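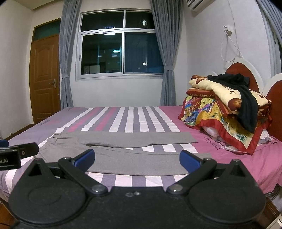 Osamu Murakami
Responsable des essais préhenseurs, Vutex

Accueil > Presse > Communiqués > Essais comparatifs

Produits Essais Presse Documentation Contact

Vutex publie les résultats de son comparatif de doigts pour pinces manuelles sur textiles souples

21/06/2025. Vutex rend publics les résultats de sa campagne d'essais portant sur deux jeux de doigts destinés aux pinces manuelles : le modèle Prulley, à profil plat, et le modèle Sasaki, à profil incurvé. La campagne comprend 2419 prises enregistrées, réalisées sur des vêtements et du linge de maison, dans des logements meublés et sur table d'essai.

Les deux jeux ont été montés sur le même corps de pince à bras articulés. L'opérateur tient l'outil à la main, approche le vêtement posé à plat, ferme les doigts sur le bord du tissu, soulève, puis rabat. Le pantalon gris clair plié sur un lit à deux places fait partie des configurations retenues au protocole, avec approche par la jambe la plus proche de l'opérateur. Les draps à rayures ont été conservés à dessein : la séparation visuelle entre le vêtement et son support figure parmi les critères notés.

Une prise est déclarée valide lorsque le tissu reste tenu entre les deux doigts pendant toute la durée du levage et que la couche inférieure n'est pas entraînée. Les prises de deux épaisseurs au lieu d'une sont comptées comme échecs, y compris lorsque le pliage final est correct.

Sur les ourlets et les bords francs, les deux modèles donnent des résultats équivalents. L'écart apparaît sur les ceintures froncées, où le profil plat de Prulley glisse moins, et sur les mailles fines, où Sasaki sépare mieux les couches. Aucun des deux jeux n'atteint le seuil fixé par Vutex pour les couvertures épaisses. Ce cas est reporté à une campagne ultérieure.

Une série complémentaire de 800 prises a servi à comparer la commande d'origine et le contrôleur Zodach, monté sur table avec une pince motorisée. Le Zodach réduit la dispersion de l'effort de serrage. Il n'améliore pas le taux de prises valides sur les tissus légers.

« Le choix du doigt dépend d'abord du bord que l'on vient saisir. Nous recommandons Prulley pour les pantalons et Sasaki pour la maille », indique Osamu Murakami.

Le protocole complet, les fiches de montage et le tableau des résultats par catégorie de textile sont disponibles auprès du service des essais, sur demande écrite. Les plans de fixation des doigts y sont joints.

Contact presse : Vutex, service des essais préhenseurs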